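From: Pierina Sartori
To: irngate-automation list
Date: Wednesday, January 21, 2026
Subject: Re: Clipboard job, and whether we should be budgeting for it

Amedeo Pace wrote:

> I came back from Hirkedbridge more hopeful than I went. They have two
> arms on a bench working through paper handling: sheets, a clipboard,
> one arm on the board and the other moving pages. It's the job our
> goods-in desk does all day. Belleck think a bench pair could take over
> the delivery paperwork by May, and Gatti would do the mounting for us.
> I'd like to put it in the plan now instead of waiting another year.
> Can anyone give me a good reason not to?

Amedeo, I can give you a few, and I've been through your three stills as well, so this isn't coming from someone who refuses to look.

Start with what the goods-in desk does. A driver hands over a wad of notes, usually folded and sometimes with the corner gone. Somebody squares them up, gets the clip open with a thumb, feeds the lot in under it, lets go, and then finds the one that needs signing and turns back to it. They do this while talking. If two sheets stick together they feel it and rub them apart. I timed myself with nine sheets last night and I was done before I'd properly started counting, and I'm not quick.

Now take the same job apart for a machine. Paper has no shape of its own. Pick up a box by one side and the other side comes with it. Pick up a sheet by one side and the rest does as it pleases, and it'll please differently if the room is damp or the sheet has been in a van. Push on it and it bulges. Then there's the clip, which wants one hand pressing hard and the other being gentle at the same moment, a few inches apart. I can see why people choose it as a test. I can't see why we'd choose it as a purchase.

I don't know how a single page in those stills ended up, and neither does anyone else reading this list. A still can show a gripper with a sheet in it. It can't show whether the sheet went where it was meant to go, or how many goes it took, or who came in afterwards and tidied up. Did you see a full run from start to finish with nobody's hands going in? Your message doesn't say, and I'd have expected it to.

My other worry is the number. You gave a figure of 1000 sheets a day in the meeting as if that were the hard part. Our own log for the last full week of deliveries has 1555 sheets in it, so we aren't anywhere near a thousand a day, and I'd like to know which of us has got it wrong before Gatti start drilling holes. Volume isn't our trouble in any case. Our trouble is that every supplier's paperwork is a different size and half of it arrives stapled.

I'm not against the things in general. The strapping machine at Irngate earns its keep, and so does the label applicator – both do one stiff, repeatable thing and are left alone to do it. What I object to is the step from "an arm can hold a page" to "the desk can go by May". People made that step about folding towels and about emptying dishwashers, and I still do both at home.

If Belleck want to convince me, they can bring 2 arms here for a morning, use our paper straight off the van, and let us keep the tally. I'll make the tea. Failing that, a video with no cuts and a clock in shot.

For those who weren't copied in the first time, Amedeo's stills again: 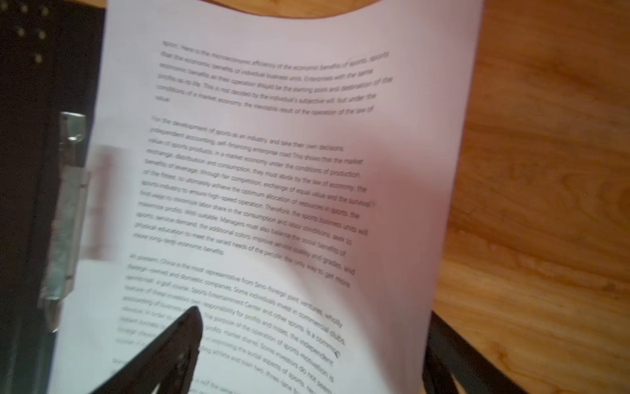
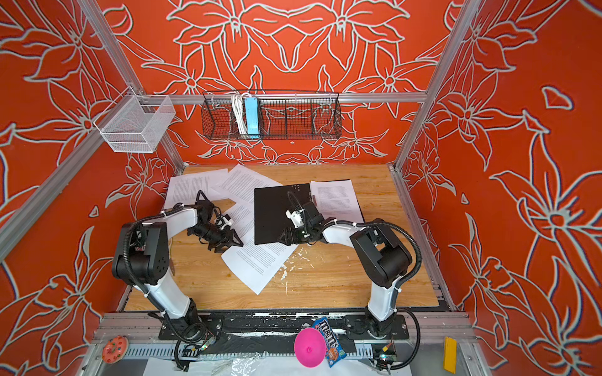

Sheets on the bench in the one before this, one lifted in the next: 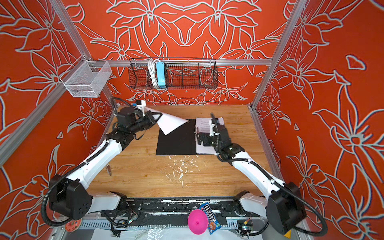
Could we drop one person from goods-in on the strength of this?

Not this year, and I wouldn't promise it for next year either. Keep the desk staffed as it is, leave the line out of the plan, and look again once we've had a trial on our own paperwork.

Pierina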